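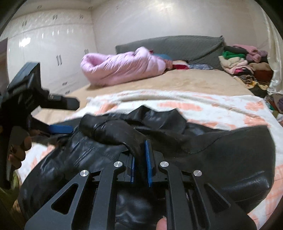

Is folding demo data a real project or just a lot of folding?

Forums > Student Teams > Manipulation > Olorham Robotics Club

Category: Project Reviews / Didmont Challenge

benchtop_ray
25 Jan 2025

I read the project page from the Olorham team that is going for the Didmont garment event in June. The plan, as far as I can tell: students use hand-held grippers to handle clothes, the cameras on the grippers record it, and a policy called Fledix learns from the recordings. They list 1,591 episodes so far, of which 379 are with the black jacket.

I have judged student events for a while and I'm not convinced. What did the students build? The grippers are a black linkage with blue pads. The training code is somebody else's. What's left is hours of moving laundry. I would have a hard time scoring that next to a team that designed an arm and made it lift something, even badly.

Also, there is no success rate anywhere on the page. If it works, say how often.

torquewrench88

Agree on the success rate, disagree on the rest. Collecting decent data is most of the job now. Ask anyone who has tried to train on sloppy demos. I threw out a whole semester of mine.

benchtop_ray

Then show me that the data is decent. Episode count tells me nothing. I could record 900 episodes of dropping a sock.

kestrel_m

My problem is the garment. A black glossy jacket is close to the worst thing you can pick for a camera. You get bright highlights along every crease and the rest goes dark, and the highlights move when the camera moves. The open front is a black hole. I don't see how a policy finds an edge in that, and I suspect it's learning where the white blanket starts and working from there. Put the same jacket on a dark bedspread and see what happens.

torquewrench88

That's a fair test and I'd like to see it too. Same with the orange patches on the blanket. Those are landmarks whether the team wants them or not.

noodle_servo

Does the event even use leather? I thought the Didmont list was towels and T-shirts.

kestrel_m

Rules say "one outer garment, supplied by the team." So they could bring a fleece and save themselves the grief.

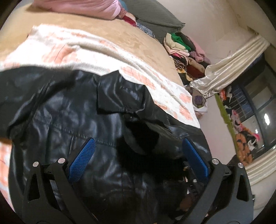 Posted by Amancay Godoy, Fledix data lead (joined to answer this)

Hi all. A friend sent me the link. I'll take these in the order I care about them.

No success rate because we don't have one we trust. We ran the policy on towels in Meléndez Hall before break and got a number we liked, then moved the table and the number fell apart. We took it off the page. I would rather get yelled at for leaving it blank.

The jacket: yes, it's hard, we chose it for that. The collar is the useful part. It's stiff and pointed, and it stands up enough that you can see it against the flat panels. My whole approach is to find the collar first and work down. Sleeves are where people on the team fight – Braulio wants to pinch the material into a narrow fold and drag it, I want to open wide and scoop. Both kinds are in the data, and kestrel_m is going to tell me that's a problem.

What we built: the linkage is ours, fourth version. The code is mostly not ours and the page says so near the bottom.

kestrel_m

It is a problem. Two strategies for the same sleeve and no label for who did what? The policy may well average them and do neither.

Amancay Godoy

There is a label now. There wasn't for the early ones.

benchtop_ray

Appreciate the straight answer. I still think "near the bottom" is the wrong place for it. And fourth version of the linkage is the thing I'd want on the first page, with the first three next to it and what was wrong with them. At the moment I had to come here to find out you designed anything.

Braulio Salinas

Other half of the sleeve argument here. The scoop pushes the jacket across the bed. It does. Amancay knows it does.

On the blanket: kestrel_m has a point and I've been saying it since the fall. We are going to swap backgrounds, but each swap means fresh episodes and there are 2 of us doing most of the recording. I'd take a dark sheet first.

noodle_servo

So fleece or no fleece?

Braulio Salinas

No fleece.

kestrel_m

Hold back one background completely, don't train on it at all, and report that number even if it's ugly. Otherwise I'm going to assume it memorized the bed.

benchtop_ray

Seconded. I'll look at the page again when that number is on it.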